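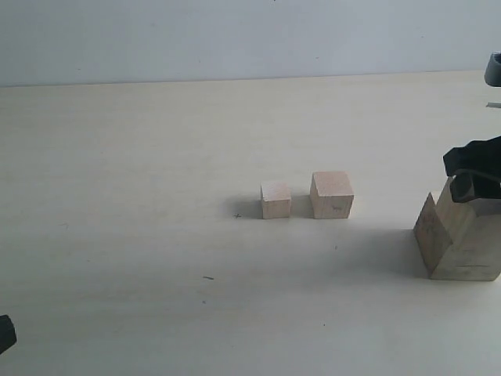

Two cubes and the larger block piece on the bench, gripper at right.

Progress report: Can it tidy up yet?
Submitted to the Wenley fund by Gonzalo Arrieta, Todside workshop
February 2, 2018

Search this site Go

This covers the work since our December note. The grant question was whether a two-armed machine can take on small household and shop-floor chores without a person standing over it. We are part of the way there.

Most of the period went to blocks. Stacking and clearing plain wooden pieces stands in for putting away dishes, filling a shelf or sorting a parts bin. We logged 1666 attempts on the Todside bench. Cubes are now routine. Sloped pieces still give trouble – the fingers close on an angle and the piece turns in the grip.

The laundry trial at Staltton went less well. Folding one tea towel took roughly 10 minutes, and a person had to flatten the corners first. We have set towels aside until the new fingertips arrive.

Shelf filling at the Chong store was better. The machine placed 115 boxed items in one evening, at about a third of the pace of a stock clerk. It cannot yet deal with a crushed box or a label facing the wrong way.

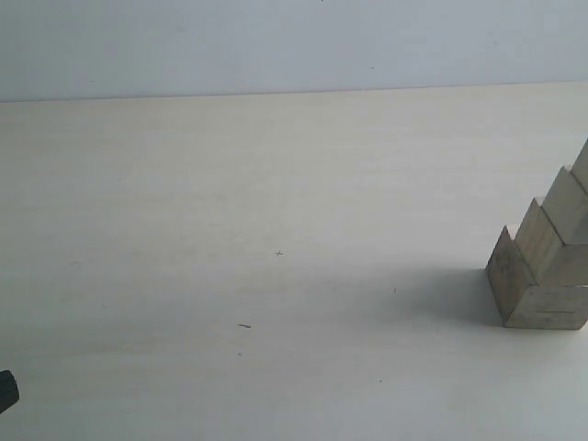

Could a household use it now?
Only for a narrow job on a clear bench, with someone in the next room to restart it.

Spending is on budget apart from freight, which ran over. For the next period we ask to move the unspent towel money to sloped and odd-shaped pieces, and to keep the Chong evenings going. The bench marks at Todside will be measured again before the next set of runs.

Share 2 Comments 2

marg_t
My dishwasher still needs me to empty it, so I'll be watching this one. Any plans to try cutlery?

Dell
A third of a clerk's pace is better than I expected. What happens when a customer walks down the aisle?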